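How to Look After Leather Work Boots Through a Wet Winter

Farm boots lead a short and miserable life, and most of the misery is our doing. We stand them in slurry all day, hose them down if we remember, and then park them in front of the stove until the leather goes the texture of a digestive biscuit. Then we complain about the price of new ones.

I run a small flock up at Roser, on clay that would swallow a quad bike if you looked away, and I have had one pair of Bakusari lace-ups going for six winters. They are on their second soles and their ninth set of laces. What follows is the routine that has kept them alive. It takes ten minutes in the evening and one longer session each month from October until the grass gets going.

What you need

A stiff brush and a soft one. An old toothbrush for the welt.
A bucket of cold water.
Newspaper, or the free sheet that comes through the door whether you want it or not.
Saddle soap.
A tin of dubbin or wax dressing. I use Kimaro, mostly because the feed merchant stocks it.
Two rags, one of which you will never get back.
Spare laces.

The evening routine

Knock the worst off outside. Bang the soles together, then go round the welt with the toothbrush. Mud left in the stitching works like sandpaper every time the boot bends, and the stitching will lose.

Rinse with cold water and the stiff brush. Go easy with the hose and leave the pressure washer alone altogether. It does a lovely job of driving muck into seams that were perfectly clean until you came along. If you have been in the lambing shed or anywhere near the slurry store, rinse twice. Muck and urine are hard on leather and harder on thread.

Pull out the insoles and stand them up somewhere to air. Loosen the laces right down to the toe so the tongue can flop forward. Stuff the boots with crumpled newspaper, fairly loosely, and change it before bed if it has gone soggy.

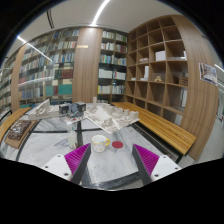
Now put them somewhere with moving air and no direct heat. A porch will do, or a back hall. I know the range is right there and I know how nice warm boots feel at 5 a.m., but leather dried fast shrinks and cracks across the toe, and no amount of grease will mend a crack. Lay them on their sides if you can, so the soles get some air as well.

If they are still damp in the morning, wear the other pair. Yes, this means owning two pairs. Alternating them gives each a full day to dry, and you will get far more than double the wear. I resisted this advice for years on grounds of economy and bought a great many boots.

The monthly session

Pick an evening when the boots have dried properly. Take the laces out completely and throw away any that are fraying, as they will otherwise snap at the far end of the bottom field.

Work up a little lather with the saddle soap on a damp rag and go over the whole upper, including the tongue and the folds behind it, where the muck likes to live. Wipe off and leave for an hour or so.

Warm a bit of dressing in your fingers and rub it in thinly. Pay attention to the creases over the toes, the welt and the back seam. Two thin coats beat one thick one. If you can write your name in it, you have used too much, and too much softens the leather until your ankle has nothing to lean on. Leave overnight, then buff off the surplus with the soft brush.

While you are there, flex each sole and look for gaps between it and the upper. A small gap can be glued. A large one wants a cobbler, and sooner is cheaper. Mine went to the repair counter at Grirkisard market for their last resole and came back 40 pounds later with plenty of tread and a faint smell of pipe tobacco.

What about rubber boots?

Much simpler. Rinse them, dry the insides with newspaper and keep them out of the sun. Don't put dubbin or any other grease on them, as it can rot the rubber — I have a pair in the shed that proves it. Small splits can be patched with a bicycle repair kit if you roughen the surface first, though a patch over the ankle crease rarely sees out the month.

Putting them away for summer

Clean, dress, stuff with dry paper and store somewhere cool, off the floor. Skip the plastic bag, which grows mould very efficiently. And shake them out before you put a foot in, come autumn. Mine had a toad.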